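Community Help > Kitchen > Care and Cleaning > Wooden utensils

6 min read

Raised grain and musty smell on wooden utensils after moving house

Reet Lapiņa

We moved to Madley in April and took all the kitchen things with us. Since the summer the wooden utensils have been going wrong. The spoons and spatulas come out of the wash with a fuzzy surface, the chopsticks feel rough at the thin end, and two of the spoons have a musty smell that comes back a day or two after washing. One spatula has a dark line along the grain near the handle. I cannot tell whether the line is a crack or a stain.

Details, in case they matter:

Dishwasher is a Flivlow, came with the house. I use the normal program with heated dry. At the old place I washed everything by hand.
The utensils are a mix. Some are beech, one is olive wood, and the rest had no label when I bought them.
After washing they go in a lidded stoneware crock next to the stove. The crock has no holes.
I oiled them once with ordinary sunflower oil. They were sticky for weeks afterward.

I have three questions. Can the fuzzy surface be fixed or is the wood finished? Is the smell mold? And is there any oil that does not go sticky? I would like to keep the olive wood spoon in particular. The others can be replaced if there is no point in saving them.

Kristaps Lapiņa

Stop using the dishwasher for wood. Everything else follows from that. I would throw out anything that smells, new spoons cost very little.

Austra Mets

There are several separate problems in your post and they have different fixes, so I will take them one at a time.

Fuzzy surface. This is raised grain. When wood takes up water the fibers near the surface swell, and the ones that were cut or crushed when the piece was machined stand up and stay up after it dries. Hot water and detergent speed it up, and a long dishwasher program gives it more time than a sink wash does. The wood underneath is normally sound. To fix it:

1. Wet the whole utensil under warm water and let it dry overnight. You want the loose fibers standing before you sand.
2. Sand along the grain with 220 grit paper until it feels even. Do not sand across the grain, you will see the scratches after oiling.
3. Wet it again, dry it again, and go over it lightly with 320 or 400 grit.
4. Wipe off the dust with a damp cloth and let the wood dry before putting any oil on it.

Two rounds are enough for most pieces. If it still feels rough after a third, the surface has broken down too far and I would replace it. For chopsticks, fold the paper around the stick and pull it toward the tip with light pressure. Thin ends lose their shape quickly, so check after every few strokes. Lacquered chopsticks should not be sanded at all. Once the coating is broken the layer keeps chipping, and I would not eat with them.

Smell. A musty smell that comes back after washing usually means the wood is being put away before it has dried through. The outside can feel dry while the core is still damp, especially in the thick part of a spoon where the handle meets the bowl. The lid on your crock makes this worse. It may be mold and it may only be old food residue in the pores. You cannot tell by smell. Visible spots, black or green, that stay after scrubbing and sanding are a reason to throw the piece away.

If there are no spots, scrub with dish soap and a stiff brush, rinse, and stand the utensil handle down in open air for a full 24 hours. Then smell it again. A paste of baking soda and water left on for 15 minutes and rinsed off helps with onion and garlic. I have not found it does much for mustiness. Do not mix cleaning products to get a stronger effect, and keep chlorine bleach away from anything acidic, vinegar included.

Storage. Use something that lets air in at the sides and lets water out at the bottom. A wire cutlery holder works. So does a plastic basket with holes in the walls, the cheap kind sold for small bathroom things. What it is made of is much less important than the openings.
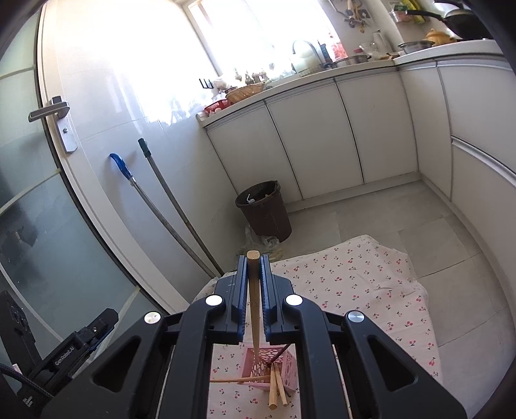 Wooden chopsticks, with a pink openwork basket for utensils below.

Put long items in with the eating or stirring end up and do not pack them tight. Wood pressed against wood dries slowly along the contact line, and that is where I tend to see dark streaks first. If you want to keep the crock, leave the lid off and only put things in it when they are fully dry. A folded paper towel in the bottom will tell you. If it is damp the next morning, the utensils went in too early.

Dark line on the spatula. Flex it gently over your thumb with the line on the outside of the bend. A crack opens, a stain stays as it is. Also run a fingernail across it. If the nail catches, it is a crack, and the spatula should go, as food gets in and you cannot clean it out. Gluing is not worth the trouble on something that goes in hot food.

Oil. Sunflower oil is a poor choice. It hardens partway and then stops, which leaves the tacky film you describe. The usual options are:

Food grade mineral oil – never hardens, no smell, has to be put on again every month or so with regular use.
Mineral oil with beeswax – same base, sits a little better on the surface. I use the Vinodard one, which is soft enough to rub in without heating.
Pure tung oil – hardens fully, but allow a few weeks before using the utensil. Check that the label says pure. Many tung oil finishes contain solvents and driers. Some tung oil sellers also advise against it for people with nut allergies.

To remove the sticky sunflower layer, wash in hot water with plenty of dish soap, dry, and sand as above. The paper will clog. Use a fresh piece when it does. Apply the new oil thinly, leave it for several hours, and wipe off everything that has not gone in.

The olive wood spoon is probably the easiest one to save. Olive is dense and takes up water more slowly than beech. Keep it out of the dishwasher and away from the stove, as it can split if it dries fast.

Baiba Juška

Agree with most of Austra's post. Two additions.

Heated dry is the worst part of the program for wood. If you forget and a spoon goes in, open the door before the drying stage starts and take it out. On my Flivlow there is a setting to turn heated dry off, under the program menu. I do not know which model you have, so check the manual.

Second, bamboo is a different material and often does badly with sanding. The strips are glued together and the edges lift. If your unlabeled ones show thin parallel strips at the end of the handle, they may be bamboo. Try one before you do all of them.

I have used walnut oil for years with no stickiness, but it takes a while to cure and is no good if anyone in the house has a nut allergy.

Reet Lapiņa

Thank you. The nail catches on the spatula, so that one is going. I have sanded two beech spoons and they are much better after the second round. Lid is off the crock for now and I will look for a basket. The unlabeled ones do have strips at the end, so I will leave those unsanded and just oil them.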